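Project report: our visit to the Curkent open day
Module 2, group report, handed in 23rd December

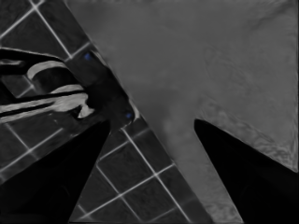 Dondero, reading our first draft, asked why a report on a robot open day starts with a simulator and whether we saw any real arms move at all. Fair point. We did, in the afternoon, and it's in section 3. But the simulator was most of the morning and most of what we learnt, so it goes first.

1. Why we went

Our project since September has been on picking and placing with a two-finger gripper. We had a plan, a half-working script and not much idea how people do it for a living. Curkent runs an open day for colleges and our tutor got us places. Coach left far too early. 40 students on it, mostly from our year.

Aims we wrote down beforehand:
See how a gripper task is set up before it goes near real hardware.
Find out how they decide a task is working.
Get ideas for our own test plan, which at that point was one line long.

2. Morning: the simulator room

Short talk first, then into a room with a row of screens. The software they showed is called Pamix. It's their own, you can't download it (we asked). The view we were given was from the gripper looking out between its own two fingers, so you get the tips in front of you and the worktop beyond. Odd at first. You lose your sense of which way is up, and edges that should be level come out slanted – several of us kept steering the wrong way for the first few goes.

What the demonstrator told us, from our notes:
The rendered scene does not need to look nice. Flat grey surfaces are fine for a lot of the work. Where it matters is edges and contact.
Very dark objects on a dark floor are a pain for the camera side. They put them in on purpose.
Lighting gets changed between runs, also textures, so the program doesn't just learn one table.
A run which looks good in the simulator counts for nothing until it has been repeated.

The last one was the bit we argued about on the coach home. Our script had worked three times and we'd called it done. Their example task had been run 105 times in one batch and 62 of those were counted as a pass. We thought that was bad. The demonstrator said it was a normal early result and the interesting part was the other runs, because each one gets sorted by what went wrong. Missed the object, touched it but slipped, closed too early, and so on.

Then we had a go ourselves with a hand controller. Harder than it looks!! Depth is the problem. With only the one view you think the fingers are over the object and they're well short of it. Going slower helped. So did watching the finger tips instead of the object, which felt wrong but worked for most of our group.

3. Afternoon: the workshop

Different building, called Haworth, across the yard. Two real arms behind a fence. We weren't allowed to drive these. The demonstration was a box-sorting job, same kind of task as in the morning, and the arm was a lot slower than we expected. They run it at reduced speed when visitors are in.

One attempt failed. The gripper closed on the corner of a box and it twisted out. Staff didn't seem bothered, wrote it on the sheet and carried on. For us this was probaly the most useful minute of the day, as it was exactly the "touched it but slipped" type from the morning and we could all name it.

Questions we asked and the answers, shortened:
How close is the real arm to the simulated one? Close for reaching, much less so for gripping. Friction is the hard bit.
How long to set up a new task? Depends. Days if the object is simple, weeks if it bends.
Do they ever skip the simulator? Yes, for tiny changes.

4. What we are changing in our project

Our test plan now has a proper batch of runs and a results sheet with failure types, copied more or less from theirs. We've also moved the start position so it isn't the same every time. First results are worse then before, obviously, since it used to start in the perfect place.

We're adding a second camera view from the side, if the stores have one. If not we'll mark heights on the backboard with tape and make do.

5. Problems with the visit

Not enough time on the controllers, each person got a few minutes. Notes from the first talk are thin as two of us were stood at the back and couldn't hear. We should of split the jobs beforehand – one person writing, one asking. Also didn't get the batch sheet as a handout, so the figures in section 2 are from our notes, checked between us afterwards.

6. Still to do

Send thank you email. Finish the results table. Ask about the friction settings.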